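30 août 2022 – carnet, plan de table / faire-part

Relu la page Hokow des mariés. 200 invités sur la liste, 12 sans réponse. Consigne « pas de photos en ligne avant le soir » à remonter tout en haut, persone ne la voit. Bayu Entili veut un mot plus doux. À voir. 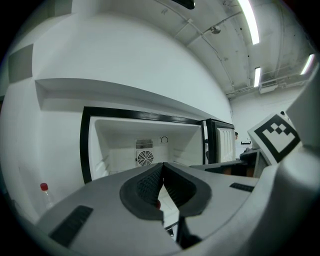 Frigo blanc ouvert, étagère au-dessus.

Test d'envoi Zasow : 900 caractères max par message, donc couper le texte sur les cadeaux. Modèle de mai à jeter. Rappeller Onishi pour les enveloppes.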